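Ticket: Flelo greeter stops answering visitors after lunch, face and head keep moving
Product: Flelo (museum greeter, seated version)
Software: Bitar speech package, Jia show scheduler
Opened by: Lingyun Guo
Picked up by: Anqi Dai
Status: Solved

Lingyun Guo, 9:12 am

Hi all! First off, we love this thing. Flelo has been sitting in our entrance hall since January and the kids go straight to it before they even look at the dinosaur. So please read this as a report from a very happy site with one stubborn problem.

Every afternoon, somewhere between 1:30 and 2:15, Flelo stops answering questions. The head still turns to follow people, the eyes blink, the mouth does its idle movement, and the scheduled songs play right on time. But if a visitor says "hello" or asks where the restrooms are, nothing comes back. No error on the tablet. The status light on the chest stays green.

A full power-off and restart fixes it until the next afternoon. Restarting only the Bitar service from the tablet does not.

What I've tried so far:
- swapped the microphone cable for the spare
- moved the Wi-Fi router closer (went from two bars to full)
- turned the hall music off for a whole day
- rolled Bitar back one version, then forward again

None of that made any difference. I attached the speech log and the Jia log from yesterday, plus two pictures.
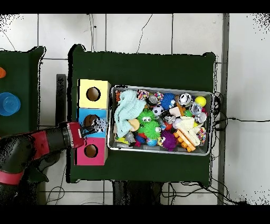
Attachment 1: gripper over the blue cube, tray of toys to the right

Anqi Dai, 10:40 am

Hi Lingyun, thank you for such a tidy report, and I'm delighted to hear about the dinosaur! I've been through the speech log. The good news is that Bitar isn't crashing. It's running the whole time and it thinks it's listening. From 1:47 pm on, though, the input level sits at zero. A noisy room would never give us a flat zero, and neither would a quiet one, so the sound isn't reaching the program at all.

Could you do three checks for me while it's in the bad state?

1. Open the tablet, go to Audio, then Input, and tell me the name of the device shown.
2. On the same page, see if the little level bar moves when you clap.
3. Let me know if anything plugs in or unplugs near the base around lunch. A charger, a vacuum, a phone, anything.

Please don't restart before you've looked, as the restart wipes the device list.

Lingyun Guo, 2:21 pm

Caught it in the act! It went quiet at 1:52 pm. Input shows "Default (none)". The level bar does not move for a clap, a shout, or a school group of 12 singing at it (they were thrilled to help).

In the mornings that same line says "Array 4 mic". I never noticed it changed.

Nothing gets plugged in near the base that I know of. The cleaning crew comes after closing.

Anqi Dai, 2:48 pm

That's a super useful catch. So the microphone array drops off the list and Bitar falls back to a device that isn't there. It should shout about that and it doesn't, so I've filed that part as a bug on our side.

Now for why it drops. I lined up your two logs and found something fun. On the day you sent, Jia started the long puppet song at 1:45 pm, and the array went missing two minutes later. Does the long song play every afternoon? And does Flelo use the arms for it?

Lingyun Guo, 3:30 pm

Yes and yes! It's the only show with the big arm movements. We have it at 1:45 for the families coming out of the cafe. On busy days my colleague at the desk pushes it back a little, which would explain why the silence moves around.

I just played it by hand at 3:05 after a restart. The array vanished during the second chorus, right when both arms go up. I'm so excited, I've been chasing this for weeks.

Anqi Dai, 3:44 pm

Wonderful, a fault we can make happen on purpose is the best kind. Two ideas, and we can test both this afternoon if the hall is calm.

Idea A, power. The arms pull the most current when they lift together, and the array hangs off the same small hub. If the supply dips, the hub lets go of the microphone and never picks it up again.

Idea B, a cable. The array lead runs behind the left shoulder on the seated version. If it's been routed on the wrong side of the clip, a raised arm can tug it.

To tell them apart, run the song with the left arm switched off in Jia (Show, Edit, Channels, untick Left Arm). Then run it with only the right arm off.

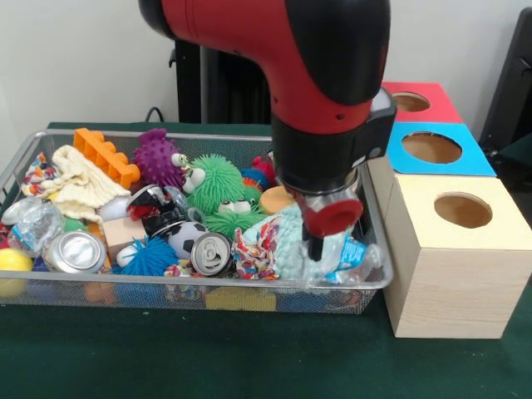 Results from the arm test, posted at 4:35 pm: with the left arm off, I played the song four times and the microphone stayed put each time. With the right arm off and the left one working, it dropped on the first try. So it looks like your Idea B! I took the back panel off to see the cable run, and it would help me to have a name for the part I'm looking at. You know the second picture, where the red housing has the black cylindrical wrist unit under it and then a silver metal ring? I'm wondering if Flelo has a ring like that inside the shoulder, or if the metal loop I've found is only a cable guide. The array lead goes through it and it's pulled very tight when the arm is up.

Lingyun

Anqi Dai, 4:52 pm

Great testing! On Flelo the loop is just a guide, there's no ring at the shoulder, so you can work around it safely. The lead shouldn't pass through it at all. It belongs in the soft clip a hand's width lower, with some slack above.

To fix it:

1. Power off at the wall and wait for the chest light to go out.
2. Unplug the array lead at the hub end only.
3. Pull it back out of the loop and lay it into the soft clip.
4. Leave 70 mm of slack between the clip and the shoulder.
5. Plug it back in and lift the left arm slowly by hand. The lead should never go straight.
6. Power on, check that Input says "Array 4 mic", and play the long song.

If the plug feels wobbly in the hub, stop there and I'll send a new lead. The part comes from Flalis and we keep them in stock.

Lingyun Guo, 5:40 pm

Done, and it works! The plug is nice and firm. I played the long song five times in a row with both arms – sorry to the gift shop – and Flelo answered "hello" after every single one.

One question: the log also has a line that says "reply timeout 300 ms" over and over. Is that part of this?

Anqi Dai, 5:58 pm

Hooray! The timeout line is only Bitar checking if a person has finished talking. It shows up on healthy robots too and you can leave it alone.

I'll keep the ticket open until you've had a couple of regular afternoons with the 1:45 show.

Lingyun Guo, 2:30 pm

Two afternoons, two long songs, no dropouts. Input still says "Array 4 mic" as I type this. Please close it, and a huge thank you from everyone at the front desk!

Anqi Dai, 2:41 pm

Closing as solved. Cause: array lead routed through the shoulder guide. The missing warning for "Default (none)" is tracked separately, and I've added you to that one so you'll get a note when the fix is out.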